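旧书修补师莫里斯：纸比人有耐心

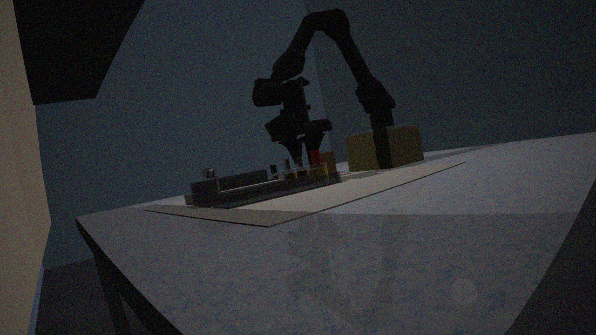
内斯特·莫里斯修书修了二十多年，工作室开在格罗特赛德镇的一条坡道上，楼下是面包房。他说早年最怕夏天，烤炉的热气顺着楼板上来，糨糊干得太快，后来索性改在清晨五点开工，午后只做登记和写信。

他入行很偶然。父亲留下一部家用药草书，书脊断了，他拿去佩斯科姆的一家装订铺，对方开价比书还贵。“我就问能不能让我看着他修。”莫里斯说，“他让我看了一下午，第二个星期我又去了，帮他裁纸。”这一裁就是三年，没有工钱，中午管一顿饭。

现在他每年接的活儿不算多。去年登记在册的是44件，大半是私人藏书，也有两家地方图书馆送来的地图和账簿。最大的一件是佩斯科姆旧渡口的航运账簿，全本3181页，水渍从封底一直渗到中段。修这部账簿用了十四个月，同事普什帕·马尔霍特拉负责清洗和脱酸，他负责补纸和重新缝订。

马尔霍特拉原来在大学里学化学，来工作室之前没有碰过针线。她讲起那部账簿，先说的是墨水。“渡口换过好几任书记员，各人用的墨水不一样，有的遇水就散。每一页都得先在角上试一个点，等它干了再看。”她说试点这一步占去了将近一半的时间，客户往往不理解，来电话问进度，听说还在试墨水，口气就不太好。

我问莫里斯，补纸最难的是什么。他想了一会儿，说是颜色。新纸染得再像，放几年也会跟旧纸走出两个方向。他现在的做法是染得比原纸略浅一点，让人凑近了看得出哪里补过。“以前我追求看不出来，年轻人都这样。后来有位读者拿着我修的书去查一个地名，把我补上去的纤维看成了笔画，写信来问。从那以后我就改了。”

他用的补纸主要从乌帕迪亚雅纸坊订，楮皮做的，薄的几种要提前半年说。纸坊每年三月开一次单，错过就得等下一年。今年他订了四种厚度，其中一种是给一本1604年的祈祷书准备的。那本书的主人住在海边，书一直放在壁炉上方，上半截烤得发脆，下半截却有霉斑。莫里斯说这种一本书里两种毛病的情况最费心思，加湿救得了上面，下面就要遭殃，只能把书拆开，一帖一帖分别处理。

拆书之前要做记录。他的记录写在格子本上，每一帖的针孔位置、线的走向、原来的补丁都画下来，用铅笔，不用钢笔。马尔霍特拉另做一份电子表格，两个人每周五对一次。有一回对出来差了一个针孔，找了两天，最后发现是蛀洞。

说到收费，莫里斯不太愿意多谈。他承认有些书不值得修，会当面告诉客人。一本再版的小说，市价不高，修下来要4000块，他一般劝人做个盒子收着。“有人听了就走，也有人坚持要修，说是母亲念给他听过的。那我就修。”盒子也是他自己做，灰纸板，外面包布，一天能做两个。

工作室没有招牌，门上只贴了一张手写的名片。莫里斯说曾经有人建议他搬到佩斯科姆去，那边客人多，房租也付得起。他去看过一处铺面，朝南，整面的玻璃窗。“漂亮是漂亮，纸受不了那个光。”他现在的工作间只有一扇北窗，冬天下午三点就要开灯。

马尔霍特拉今年开始带学徒，每周两个上午，先学磨刀，再学煮糨糊。小麦淀粉要泡一夜，煮的时候一直搅，凉了过两遍筛。第一个学徒煮了六锅才有一锅能用，前五锅都拿去糊了纸箱。她说自己当年煮坏的也不少，莫里斯在旁边点头，没有说数目。

采访结束时快到中午，莫里斯把那本祈祷书的第三帖从吸水纸之间取出来看了看，又放回去，压上重物。他说还要压到下周。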